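Sorting out the button tins

May 16, 2023

My aunt left me her buttons. There were 15 tins, most of them old cookie tins, and they sat in the hall closet from December until last week.
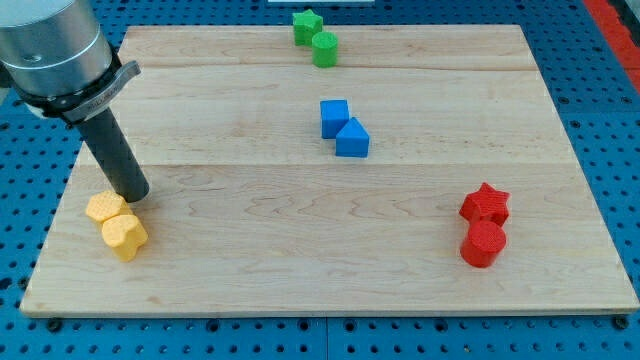 Yellow, green, blue and red, two of each.

I started the way I thought she would have, by size. That lasted one evening. A coat button and a cardigan button can be the same width and have nothing else in common, and I kept having to tip things back out. So I went over to color, which is how I look for a button anyway. If a blue shirt loses one, I want to see all the blues at once.

Whites are the hard part. There is white, cream, a yellowish one that used to be white, and the shell kind that changes when you turn it over. I gave up and called them all pale. Myfanwy Gough, who taught the sewing class I took in Sarside, keeps hers on threads, one thread per set, knotted at the end. I tried it with the brass ones and it works well, though it is slow.

A few things turned up that weren't buttons: two thimbles, a key, a bus ticket from 1999 and a card of hooks and eyes from Espinoza, the fabric shop that used to be on the corner in Bukness. The card was still full. I remember the shop as dark and very warm, with the remnants in a bin by the door.

The biggest matching set came to 153, all small and gray, and I have no idea what she planned to do with them. I've offered half to my neighbor Yareli Serrano, who makes doll clothes.

I have four tins left to do. The rest are on the shelf over the sewing machine now, with a button glued to each lid – use strong glue for this, the first three fell off.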